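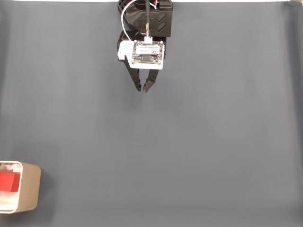

Water Use and Rainwater Collection in Fondthorpe

Reading time: 7 min

Nov 10, 1999

1. Background

Fondthorpe is a small town on the dry side of the Bollora hills. At the last local survey it had 2,033 residents. Most of the water used in the town comes from Bollora Dam, through a pipeline that was put in when the town was less than half its present size. In the last two summers there have been restrictions on watering gardens and washing cars, and last February the restrictions went to the strictest level for the whole month.

My project looked at how households in the older part of town use water and whether rainwater tanks could take some of the load off the pipeline in summer. I chose the older part because it has bigger roofs and bigger gardens, and I live there, so I could get to the houses on foot after school.

The questions I set at the beginning were:

Where does the water go in an ordinary household?
How much rain could be collected from an ordinary roof?
Would a tank of the usual size last through a dry spell?
What do people think of tanks, and what stops them from getting one?

I dropped a fifth question about greywater. The rules on it are different for each shire and I could not get a clear answer on which ones apply to us.

2. Method

I used three sources of information.

The first was a household survey. I put a two-page form in letterboxes on Ekon Street, Meijer Street and the streets that join them. The form asked how many people lived in the house, what appliances they had, how they watered the garden and whether they had a tank. I collected the forms from a box at the front gate of the school and went back to some houses where the form had been left out for me.

The second was water meter readings. Some households agreed to write down their meter reading every evening for a fortnight. They also kept a simple diary of big uses such as washing, baths and sprinklers. Not all of them kept the diary every day. Where a day was missing I used the meter reading only.

The third was rainfall. I used the rain gauge in the school garden and the monthly totals kept at the shire office. Our gauge read lower than the shire figures in most months. It is under the edge of a pepper tree, and I should have moved it at the start. For the calculations in section 4 I used the shire figures.

I also walked through the older part of town and noted the type of roof and gutters on each house that had sent back a form. Tile roofs and iron roofs both collect rain well, but some of the older iron roofs have lead flashing, and water from those should not be used for drinking.

3. How households use water

The garden was the biggest single use in nearly every house that took part. This was the case even under restrictions, when sprinklers were not allowed and people had to water by hand. Households with lawn used far more than households with shrubs or gravel. One house on Meijer Street with a large lawn front and back used more water outside in a week than its neighbour used for everything.

Inside the house, the order was usually shower and bath, then toilet, then washing machine, then kitchen. Houses with an old single-flush toilet used noticeably more than those with a dual-flush one. Front-loading washing machines used less than top loaders, but only a few households had one, and people said the price was the reason.

Some people were surprised by their own meter readings. Two households found leaks because of the project. One was a toilet cistern that ran all the time very quietly, and the other was a tap at the bottom of a yard that had been dripping into long grass. Both were fixed during the fortnight, so their readings for the first week are a lot higher than for the second. I left the first week out of the averages for those two houses.

Number of people made less difference than I expected. A couple with a vegetable garden used more than a family of five with a paved yard. This matters because the water bill has a fixed part and a usage part, and several people wrote on their forms that they thought the charge was "per head". It is not. It is worked out from the meter.

4. How much rain could be collected

The amount of water that can be collected from a roof is worked out by multiplying the roof area by the rainfall. One millimetre of rain on one square metre of roof gives one litre of water. Not all of it gets to the tank. Some is lost to splashing and evaporation, and some overflows from gutters in heavy rain. The usual practice is to take off a fifth for losses.

The shire's long-term rainfall figure for Fondthorpe is 700 millimetres a year. On paper that sounds like plenty. The problem is when it comes. Most of it falls between late autumn and early spring, when gardens need it least, and a good part of the summer total comes in one or two storms.

The most common tank for sale at the hardware store on Ekon Street holds 3,000 litres. A tank of that size fills easily in winter on any of the roofs I looked at, and then it overflows. In summer it is a different matter. Using the meter readings, I worked out how long a full tank would last if it was used for different things:

Garden only, large lawn: a few days.
Garden only, shrubs and vegetables, watered by hand: several weeks with care.
Toilet only: longer than the garden in every house, and the tank would get some top-up from small falls of rain.
Laundry only: much the same as the toilet, depending on the machine.

So one ordinary tank will not keep a lawn alive through February. It does much better when it is plumbed to the toilet or laundry, where the same amount is used all year and there is always room for the next rain. The trouble is that plumbing a tank into the house costs more than the tank does on some blocks, and needs a licensed plumber.

5. What people think of tanks

Most people who sent back a form were in favour of tanks. The ones who already had a tank were mostly older residents who had grown up on farms, and they used it for the garden and the kettle. Several said tank water makes better tea.

The reasons given for not having a tank were cost, lack of space, and mosquitoes. Cost came up most often. Space was a problem mainly on the corner blocks, where the side of the house faces the street and a tank would be in full view. A few people did not like the look of a tank and said so quite strongly. Mosquitoes are a fair worry if the inlet screen is missing or torn. I looked at the screens on the tanks I was allowed to see and more than one had a hole in it.

A smaller group said that they rent and the decision is not up to them. I had not thought of this when I wrote the form, and there was no box to tick for it. They wrote it in the margin. If I did the survey again I would ask this first, as it changes the meaning of most of the other answers.

6. Problems with the project

The people who answered are probably more interested in water than the people who did not. This would make the results look better than they are for the town as a whole.

A fortnight is a short time for meter readings. It was mild weather and there was rain on some of the days, so garden use would have been lower than in midsummer. I tried to allow for this by comparing with last February's bills where people had kept them, but only some had.

The rain gauge problem is described above.

I also found it hard to measure how much water goes on gardens by hand. People guess the time they spend watering and they guess low. In one house the diary said ten minutes and the meter said a good deal more — either the hose was turned up very high or it was left running.

7. Findings

Garden watering is the main use of water in the older part of Fondthorpe, and lawns are the main part of that. Rainwater tanks can help, but a single tank used only on the garden is empty when it is needed most. Tanks connected to the toilet or laundry save more over a year. Fixing leaks costs very little and gave the largest saving of anything I saw during the project.

I would suggest that the shire print a graph of each household's past use on the water bill. Several people asked me for a copy of their own readings at the end of the fortnight, and the bill at present shows only the current total. I would also suggest a small rebate for the plumbing, as most of the rebate ideas people mentioned were for the tank itself.

Further work could look at the newer houses past the railway line. The blocks there are smaller and the roofs take up more of each one, so the results may be quite different — more rain collected and less garden to put it on. The sports oval should be looked at too. It is watered from the same pipeline and I was not able to get its readings in time.

Appendix A is the survey form. Appendix B has the meter readings with the house numbers removed.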